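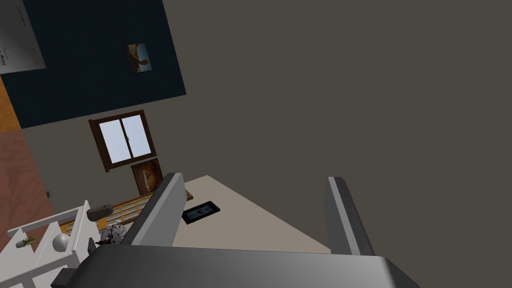
Right wrist camera in the simulated flat, fingers open.

I have been promised a planner that "just works" by four different people this year, so when Keisha Montoya sent me the Foketton build in July 2020 I made a cup of tea and prepared to be annoyed.

Foketton is a motion planner with a perception layer bolted on the front. You give it a target object and a grasp type, it finds the object in the wrist view, and it hands back a path. The pitch is that you never write a waypoint again. I've written a lot of waypoints and would love to stop. I'm still writing them.

My first complaint is the tuning file. There are 31 settings in it, and 16 of them have no comment at all. One is called "softness" and takes a number up to 2,000. I asked Kenji Ruiz-Ortega what it softens and he said he'd always left it alone. Fine, so did I.

The second is the way it reports trouble. If the planner can't find a path, it returns an empty one, and the controller treats an empty path as a job well done. I lost most of an afternoon to that. My log was full of cheerful green lines for motions that had never been sent anywhere. Skokstead, which we used before and which everybody moans about, at least throws an error and stops.

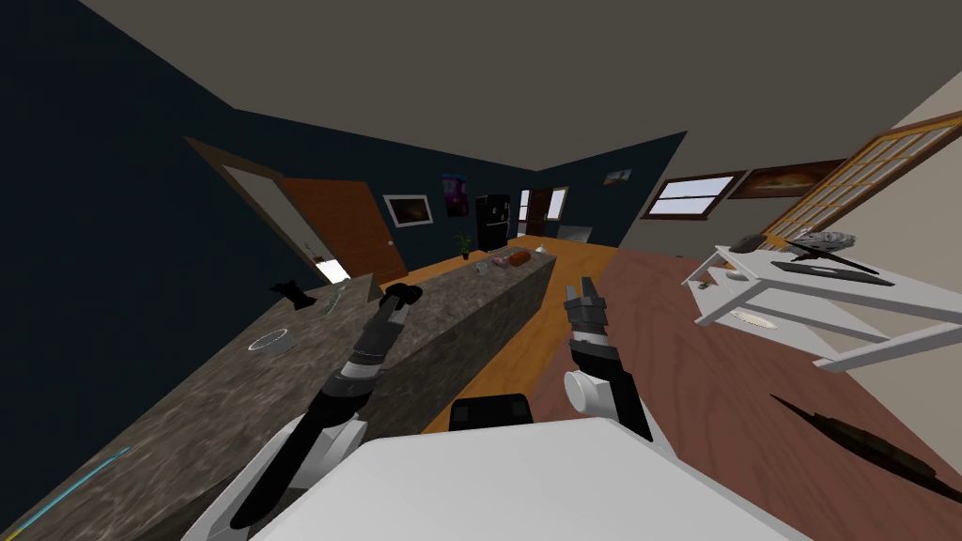

Does a good result in simulation mean the planner will behave on real hardware?
It tells you the geometry and the code paths hold together, and very little about friction, delays or a camera that has been knocked out of line.

I keep having to say that to people who ought to know it already. Man-lok Tseng ran 26 trials with random start poses and came back with a lovely chart. Then I asked whether the object poses were coming from the detector or straight from the simulator's own state, and there was a long silence on the call. It was the simulator's state. The perception layer was switched off by default, so the chart was about arm kinematics and nothing else.

We turned it on and ran the same batch again. I won't give the score, as we changed the grasp margin between the two and I don't trust the comparison.
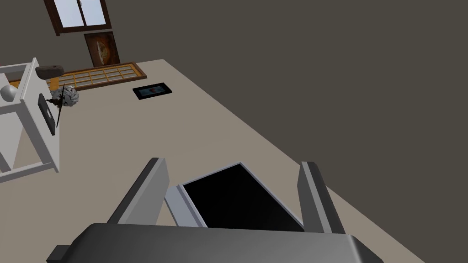
What I'd like from the next build is dull stuff. Name the settings properly. Make an empty path an error. Print where each pose came from next to the pose, so that no one can fool themselves with a chart. Keisha says two of those are on the list already, and I'll believe it when I can pull the branch.

I will give them the replay tool, which is good. You can scrub back through a run and see what the planner believed at each step, and I've found two bugs of my own with it (both in the frame transforms, both embarrassing). I'd take it without the rest.

Next job is porting our old Skokstead tests across. Tarek Ramadan reckons it's a morning's work. I've put down a week.

Filed under: robot software, planning, grumbling

Get new posts by email. Unsubscribe whenever you like.

Contact | Copyright the author | Back to top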